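Thursday, January 4, 2024
Notebook, Vatumar collection bench

Restarted collection on the small-goods task after the break. Target for this block is 379 accepted episodes across the Dolan and Toltard item sets. Count at end of day: 346. The remainder can go in tomorrow morning if the left-hand tool behaves.

Setup as before. Two hand-held grippers, one operator, wrist view recorded from each. Logging on Dultik, new build. The build fixes the timestamp drift between the two wrist streams that we were correcting by hand in October. Checked it against the flash test before starting: offset stayed under one video interval for the full run. Leaving the old correction script in the repo but turned off in the config. Do not turn it on for anything recorded from today.

Task text for the annotators is unchanged: pick one item from the group, move it to the drop zone, release, retract. Either hand may do the pick. The other hand may steady a neighbor but must not lift it. Episodes where both hands lift something get rejected, even if the pick is clean.

Item placement is by hand and changed every 50 episodes. I want clutter with contact between items, and I want more than one kind of surface in reach of the fingers. Current layout has the goods in a row against a tall sheet of brown cardboard. The open box with the dark red edge sits at the base of it, holding the printed fabric pouch and the wide roll of clear tape, with a yellow packet behind the roll. The bottle with the turquoise cap is on its side to the left of the box. 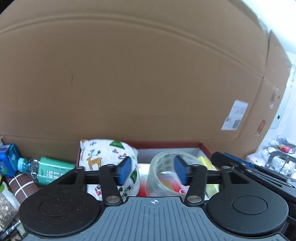
Rejections today were mostly of two types.

a) Early closure. Operator starts closing the fingers before the approach has ended, so the aperture signal and the pose signal overlap. The policy trained on the October data learned this and closes short on anything wide. Reminder added to the operator sheet: stop, then close. It costs some time per episode. Accept the cost.

b) Tracking loss on approach to the cardboard. The sheet is plain, and when it takes up most of the wrist view there is little for the tracker to hold on to. Loss is worse when the approach is fast and square to the sheet. Coming in at an angle, with the goods kept low in the view, recovers most of it. Tried a printed texture sheet taped up for one short run. Tracking was fine, but I don't want the policy keying on the texture, so those episodes are tagged "aux" and are not in the count above.

Notes on specific items:

Tape roll. Two valid grasps: across the outside, or one finger through the core. Both are accepted. Annotators should mark which. The transparent wall gives poor depth, so don't use the depth channel for the grasp label on this item. Use finger aperture at contact.

Pouch. Deforms on contact, and final aperture varies a lot between episodes. The success check was comparing against a fixed width and failing good picks. Changed it to check height gain only.

Bottle. Rolls if touched low. Kept the episodes where it rolled and the operator recovered. Dropped the ones where it left the work area.

Soft packets. Corner pinch slips on release. No fix yet. Worth trying the softer finger pads on one hand only, so we get a direct comparison inside the same session.

Calibration. Aperture zero on the left tool had moved by a little over 2 mm between the first and last check. Right tool was stable. Suspect the pivot screw on the left, tightened it, will check again before the first episode tomorrow. Applied a linear correction to the left aperture for today's files and wrote the values into the session header. Raw values are kept in the original column.

Open items:
- Recheck left aperture zero, cold and after the first layout change.
- Finish the count, then swap box position to the far left and repeat the layout cycle.
- Pull a sample of type (b) rejections and see whether the offline tracker can recover them. If it can, move them back to accepted and note it in the session header.
- Held-out set: reserve the bottle and one packet. Neither goes into training until the baseline numbers are in.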